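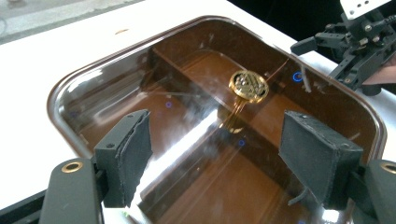

# 光沢物体の把持作業における教示データ収集の作業規範

**光沢物体の把持作業における教示データ収集の作業規範**(こうたくぶったいのはじさぎょうにおけるきょうじデータしゅうしゅうのさぎょうきはん)は、手持ち式グリッパを用いて、硬貨やメダルなど反射の強い小物を扱う動作を記録する際の手順と判定基準を定めた文書群の総称である。代表的なものに、Vikiaが策定した「Sarlow手順書」がある。同手順書は法令や公的規格ではなく、参加拠点間の取り決めとして運用される。

## 概要

二指平行グリッパによる薄物の把持は、対象の姿勢、容器の内壁の形状、照明の映り込みの影響を受けやすい。深さのある角丸のトレイでは、傾斜した内壁や底の段差によって指の進入方向が制限される。容器の表面が光沢をもつ場合、天井照明の反射が白い帯となって指の間に入り、対象の輪郭の判別を妨げることがある。金色のメダルのように縁が金属光沢をもつ対象では、容器の面に映った像が対象と同系色の筋として現れ、位置の推定を誤らせる要因となる。

Sarlow手順書は、こうした条件を排除せず、記録票に明記したうえで収集の対象に含める方針をとる。

## 成立の経緯

初版の草案はCalum Tennantがまとめた。草案では映り込みのある記録をすべて不採用としていたが、Sutherland拠点での試行において647件の記録を再判定したところ、判定者による差が大きいことが問題となった。これを受けてSandamali Thambiahが判定欄を書き改め、反射の有無と把持の成否を別々に記入する現行の形式となった。改訂版は5月から各拠点で使用されている。

## 用語

| 用語 | 手順書における定義 |
|---|---|
| 対象 | 把持し、移動させる物体 |
| 容器 | 対象を置くトレイ、鉢、箱の類 |
| 指 | グリッパ先端の接触部。取付部および腕を含まない |
| 映り込み | 照明または対象の像が容器の面に現れたもの |
| 白飛び | 映り込みのうち、下の面の色が判別できないもの |
| 介在 | 作業者の手または別の機器が視野に入ること |

## 作業前の確認

手順書第3章は、記録を開始する前に次の事項を確認するよう求めている。

1. 指の接触面に欠け、剥がれ、付着物がないこと。縁の軽い摩耗は許容するが、記録票に記入する。
2. 腕の軸受部にがたつきがなく、左右の指が同時に開閉すること。
3. 配線が指の可動範囲に入らず、容器の縁に掛からないこと。
4. 容器が台上で滑らず、指が縁に触れても位置が変わらないこと。
5. 容器に液体を入れる場合は、その種類と深さを記入し、液面より上に保つべき部品を作業者が把握していること。
6. 台上の別の機器は、停止状態または保持者を確認すること。

照度は容器の縁の高さで900ルクスを標準とする。標準から外れる場合も記録は可能であるが、測定値の記入を必須とする。

## 作業手順

作業者は指を開いた状態で容器の縁を越え、対象を左右の指の間に収めてから下降する。傾いている円形の対象は、見かけが楕円となるため、視野上の長径を直径とみなして開き幅を決めてはならない。開き幅は記録票の実測値に基づいて定める。

指先が底に接触した場合は、その位置で動作を止め、垂直に引き上げる。底面に沿って指を引きずる動作は、専用の試験項目を除き禁止されている。段差を越えて対象を移動させる場合、いったん段差より高く持ち上げることとし、押し上げによる移動は「把持」に含めない。

1回の連続作業は54件までとする。上限に達した時点で指を清拭し、開閉のずれを再測定する。

## 記録の判定

記録は次の区分で判定される。

- **A** 対象と両指の接触面が動作の全区間で判別できる。
- **B** 白飛びまたは遮蔽があるが、接触の瞬間は判別できる。
- **C** 接触の瞬間が判別できない。

Cの記録は学習用の集合から除外するが、削除はしない。把持の失敗はそれだけではCの理由とならず、失敗の種別を付してAまたはBに分類する。介在がある場合は区分に「h」(手)または「m」(機器)を添える。両者が同時に生じたときは「hm」と表記する。

## 安全上の規定

手持ち式グリッパの作業範囲に他者の手を入れるときは、保持者が「入ります」と発声し、作業者の応答を待つ。容器の外側で機器を支える場合も同様である。液体を使用する区画では、電源部を台上に直接置かない。

## 関連する取り決め

Cillitumの記録票様式は、Sarlow手順書の用語表を一部採用している。ただし「指」の定義に取付部を含めるため、両者の接触位置データを統合する際には基準点の換算が必要となる。換算表はSarlow手順書の付属書に収められている。

## 関連項目

- 平行グリッパ
- 模倣学習
- 鏡面反射
- 作業標準書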